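Sandwich task: what the December runs showed

The manipulation group closed out its first full block of sandwich assembly runs in December, and Wojciech Marciniak has now been through all the logs. The short version is that asking for help early works better than retrying.

The job sounds simple. The arm is told to build a burger on the serving tray and has to take the parts from the containers set out beside and behind it: bun halves, lettuce, cheese, patties, tomato slices. The order is given as a plain sentence, and the wording changes from run to run. One run might ask for a cheeseburger on a sesame bun, the next for a plain bun with no tomato.

We trained the policy on 2,440 demonstrations, all driven by hand by Mei Ruiz-Ortega and Dexter Abernathy. Then we added a second, much smaller model that looks at the same camera view and scores how likely the next grasp is to go wrong. If the score passes a set limit, the arm stops where it is and a person takes over for that one step. The person's correction is saved and goes into the next round of training.
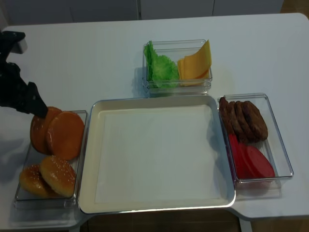
Bun halves gave the most trouble. When two of them overlap, the policy has to choose one, and the early version often went for the line between them and came up with both. Patties standing on edge were the next hardest. Tomato slices did better than we expected, and lettuce was fine as long as the arm took it from the top.

With the corrections added, the training set grew to 2,556 demonstrations. That is a small change in size, but the new ones all come from the steps where the policy was weak. In the last set of 30 runs, 8 needed a person to step in. Before the corrections, the same setup could rarely finish a full order alone, and the usual cause was a bad first grasp on the bun.

We also tried a version that simply retried a failed grasp. It did worse. A failed grasp tends to push the part into a new spot, often against a container wall, and the second try starts from a harder position than the first. Hanane El-Sayed has plots of this and will send them to anyone who asks.

Two limits should be kept in mind. The camera is fixed and so is the lighting, and we have not moved either one yet. The containers also stayed in the same places for all of the runs. Imani Doucet is writing up a new layout plan that swaps the left and right containers and changes which parts go in each. We don't know how much of the result will carry over.

The code for the scoring model is in the Steltorach folder on the shared drive. The write-up is still a draft, and comments on the section about setting the limit would be the most useful. Send them to Wojciech.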